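Aravholm Community House: progress report to the Quartey Fund
May
By Natália Peixoto

Hello again to everyone at Quartey, and thank you for being so patient with us while the storage room got sorted (it took a good deal longer than any of us thought it would, and I did promise you a proper update).

When I last wrote, the craft and repair supplies were living in 19 cardboard boxes along the back hallway, and anybody looking for a pair of scissors had to shift half of them first. Zinash Kassa and I spent most of April going through the lot. We found more knitting needles than one neighbourhood could ever use, and passed the extras along to our friends at the Virkport seniors' centre, who were delighted!

The furniture portion of the grant, $700, has now been spent in full. We looked at open shelving and at plastic tubs, and in the end everyone kept coming back to drawers. We settled on a light grey cabinet with smooth, flat fronts, and I must say the colour is kinder on the eye than I'd feared from the catalogue.

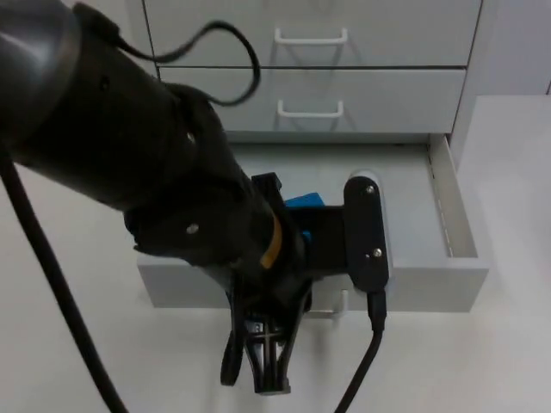
What goes where

Sławomir Kwiatkowski drew up the plan for the contents, and we've stuck to it fairly closely. Thread, buttons and zippers go together, then paper and card, then the small hand tools from the repair evenings. Glue and paint stay in the locked cupboard by the kitchen, as they always have.

Labels are the piece still outstanding. Iveta Hájek has offered to letter them by hand in English and French, and she'd like to wait until we've lived with the arrangement for six weeks in case things need swapping about. I think that's sensible, though I'm itching to see them up.

Our next report will cover the labels and the fall class schedule. Do drop in for a coffee if you're ever out our way, we'd love to show you around.

© Aravholm Community House | Contact us | Back to top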